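Buying spices in smaller amounts

January 10, 2018

I cleaned out the spice cupboard over the break. It took most of an afternoon, and I threw away more than I kept. One bag of ground cumin had no smell left at all. The paprika had gone brown. I had two open packages of ground ginger, both bought for the same cookie recipe in different years.

For a long time I bought spices in the biggest bag the store had, because the price per ounce was better. The last one was a 700 gram bag of black peppercorns from Garrido, the import store out on the county road. I like the place and still go there for beans and rice. But I cook for two people, and we don't get through that much pepper before it goes flat.

So I've changed how I do it. I buy ground spices in the smallest amount I can, and I buy whole ones when there's a choice. Whole cumin, coriander and pepper keep well if they stay out of the light. Ground versions of the same things start fading within months in my kitchen, which is warm.

The cupboard I use now is the one next to the back door. The old one was over the stove. It was handy, but steam and heat got into everything up there, and the garlic powder turned into a solid lump every summer. Moving it cost nothing.
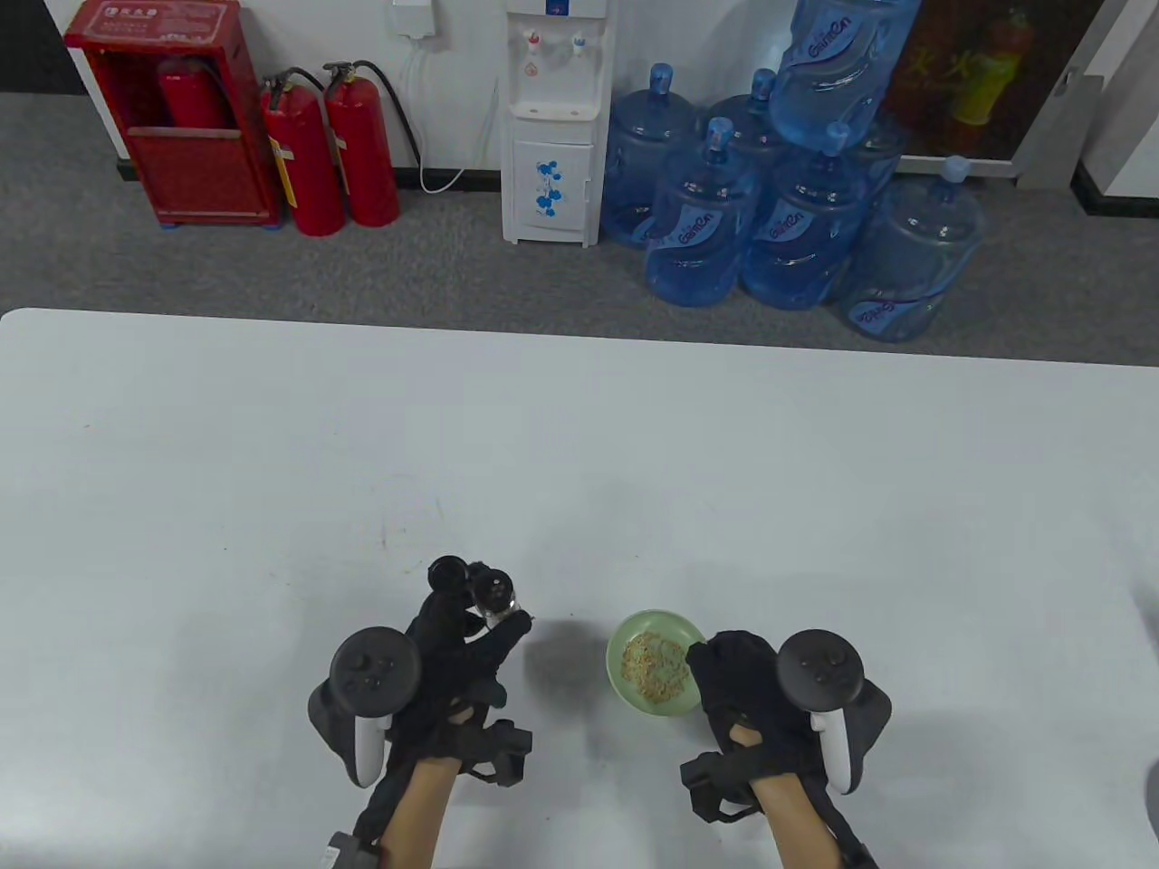
Grinding is the part I put off. I had a cheap hand mill that slipped whenever the seeds were small, and I assumed they were all like that. In September I replaced it with a Skila mill, on the advice of Huw Edwards, who used to cook at the lodge in Brudotwood. It has a coarse setting and a fine one. Coarse is good for pepper on eggs or steak. For cumin I use fine, and I run it through twice if it's going in a sauce.

I toast the whole seeds first in a dry pan, 4 minutes on medium-low. I used to go hotter and faster and burned a batch of coriander that way. The kitchen smelled bad until the next morning. After toasting I let them cool on a plate, then grind only what I need for that meal. Cinnamon sticks I don't bother with. They're too hard for the mill, so I still buy cinnamon ground.

Labels matter more than I thought they would. I put a strip of masking tape on the bottom of each jar with the month I opened it. Anything ground gets looked at after six months. If I rub a pinch between my fingers and can't smell much, it goes in the trash.

I spent almost $30 restocking, and that included bay leaves and a jar of smoked paprika. The peppercorns that were still good went to my sister in Jendside, who has four kids and puts pepper on everything.

Still on the list are mustard seed and whole nutmeg. I also need a lid for the turmeric jar, since the old one cracked. It has plastic wrap and a rubber band on it for now.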